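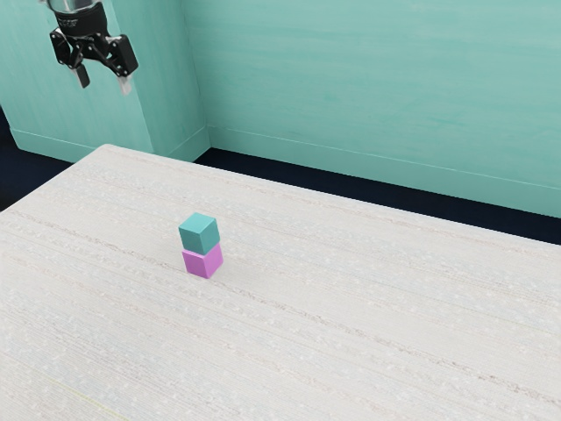 What the River Left Behind: Household Flood Memory in Trondorville

Final project report, Local History and Community, second semester
Submitted by Lieselotte Rieger

1. How I came to the topic

My grandmother kept her good tablecloths on the top shelf of the linen cupboard, and when I was little I thought that was simply where tablecloths lived. It was only when I started asking around for this project that I learned half the older kitchens in Trondorville are arranged the same way, with anything precious up high and the buckets and boots down low. People had been through the big flood on the Kitau River, or their parents had, and the habit stayed in the house long after the mud was gone.

My first proposal was a good deal more ambitious than what you are about to read. I wanted to cover the whole valley from the Hedance bridge down to the old Eskola dairy, and my supervisor very kindly let me talk for twenty minutes before suggesting that I choose one town. She was right, and I am grateful. The question I settled on was this: how do families in Trondorville remember the flood, and where in the home does that memory show up?

2. Background

Trondorville sits on a bend of the Kitau, on land that is beautifully flat and therefore very good for gardens and very bad in a wet January. The town had 1379 residents at the time of the flood and has 2464 now, so a large share of the people living there today arrived afterwards. That turned out to matter more than I expected, and I will come back to it in section 5.

The water came up overnight. The council minutes are brief on the subject and mostly concerned with the cost of gravel, but the local newsletter of the time is marvellous, full of lost chooks and borrowed dinghies and a long argument over who had the key to the hall. The lower streets near the river were the worst affected. Mill Street was under water to the windowsills. The Eskola dairy closed for the season and some of its staff never went back to it.

3. What I did

I held conversations with 18 residents, mostly at their kitchen tables and nearly always with cake. I had written out a list of questions, neatly numbered, and I abandoned it during the second visit when I realised that people answered much better if I asked them to show me something. So that became the method. I would ask, "Is there anything in the house that went through the flood?" and then I would sit back and let them go and find it.

Of the 18, 17 agreed to have their words used in the report. The other person was happy to chat but preferred to keep the story in the family, and I have left that conversation out entirely. I have also left out surnames, as we agreed in the ethics session, although in a town this size I suspect everybody will recognise everybody.

I took notes by hand and typed them up the same evening. I would recommend this to anyone doing a similar project, and I would also recommend a better pen than the one I had.

4. What people showed me

The most common things were pieces of furniture with a tide line. A sideboard on Mill Street has a brown stain along its legs that three generations have declined to sand off. The owner told me her husband bought the sandpaper twice and she hid it both times. A neighbour of hers has a piano that has not played a true note since, and it holds up the family photographs and is tuned, out of politeness, every few years.

Then there were the marks on the houses themselves. Pencil lines inside door frames were a favourite, usually with initials, and in one house the flood line sits among the children's heights, so that you can see the water was a little taller than an aunt called Bev.

I was most moved by the paper. One man has his mother's recipe book, which was dried page by page on the clothesline at her sister's place up the hill. The ink has run so badly that the fruit cake can't be read at all, and he makes it from memory and keeps the book open at that page while he does it. I asked whether he had thought of writing it out again. He said he had, and cut me another slice.

Some people had nothing to show, and told me about what was missing instead: a wedding dress, a stamp album, a very good wheelbarrow. I had not planned for this and wasn't sure at first where to put it in my notes. In the end I gave those stories the same space as the others.

5. Newer households

Four of my conversations were with families who moved in long after the flood. I had expected them to have little to say, and here I was wrong. Each of them had inherited something with the house, whether it was a pencil line they had been told not to paint over or a neighbour who leaned across the fence in their first week and explained about the linen cupboard. One young couple had moved all their paperwork upstairs within a month, and when I asked why, they looked at each other and laughed, and said that was just what you did.

6. Difficulties

My sample leans heavily towards people who like visitors. It also leans towards the lower streets, and I would have liked more voices from up the hill, where many families took others in for weeks at a time. I only began to understand their part near the end, when there was no time left to follow it properly. I also found it hard to interrupt, and several of my notes wander off into hip operations and the price of lamb.

7. Thanks

My warm thanks to everyone who put the kettle on. The Hedance Library let me use the back table for most of the semester and forgave two overdue newsletters. A copy of this report will be kept there, in the local history drawer, together with the typed notes from those who gave permission.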